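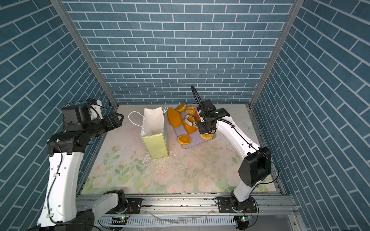 ## 4. Embolsado de la bollería de juguete

Esta sección describe el paso de las piezas de la bandeja a la bolsa de papel. Se aplica al juego de panadería Bradia, revisión de junio. El montaje del mostrador se trata en la sección 3.

### 4.1 Preparación

1. Extienda el tapete floreado y alise los pliegues desde el centro hacia los bordes.
2. Coloque la bolsa de pie, con la boca abierta y el asa de cordón hacia fuera.
3. Sitúe la bandeja a la derecha de la bolsa. Deje libre el espacio entre ambas.
4. Distribuya los panes y pasteles sobre la bandeja sin apilarlos.

**Nota:** la bandeja admite una carga máxima de 900 g.

### 4.2 Llenado

1. Abra la boca de la bolsa por completo antes de introducir la primera pieza.
2. Introduzca los bollos redondos y deposítelos en el fondo. No los deje caer desde el borde.
3. Continúe con los cruasanes y las piezas pequeñas.
4. Reserve la hogaza ovalada para el final y colóquela en vertical, contra una de las paredes.

**Precaución:** no levante la bolsa por una sola asa. El cordón está probado con una carga estática de 600 g por lado.

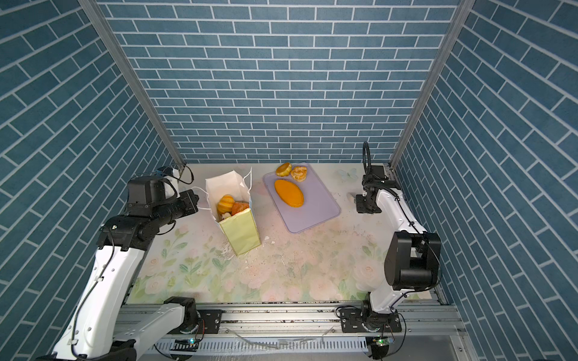 Augustina Quaye propone invertir el orden de los pasos 2 y 4 cuando se use la bolsa estrecha: con la hogaza ya dentro, los bollos ocupan el hueco lateral y el papel no se abomba. El cambio es válido para ese formato. Con la bolsa estándar, mantenga la secuencia indicada.

### 4.3 Limpieza y almacenamiento

1. Retire las migas y los fragmentos del tapete con un cepillo de cerdas blandas. No utilice paños húmedos sobre el estampado.
2. Limpie la bandeja con agua y jabón neutro. Séquela antes de guardarla.
3. Revise las piezas de varias capas. Si una capa se separa, retire la pieza del juego.
4. Pliegue la bolsa vacía por sus dobleces originales.

**Nota:** sustituya la bolsa si el papel presenta desgarros junto a los orificios del asa. Referencia del recambio: Zakau 4000.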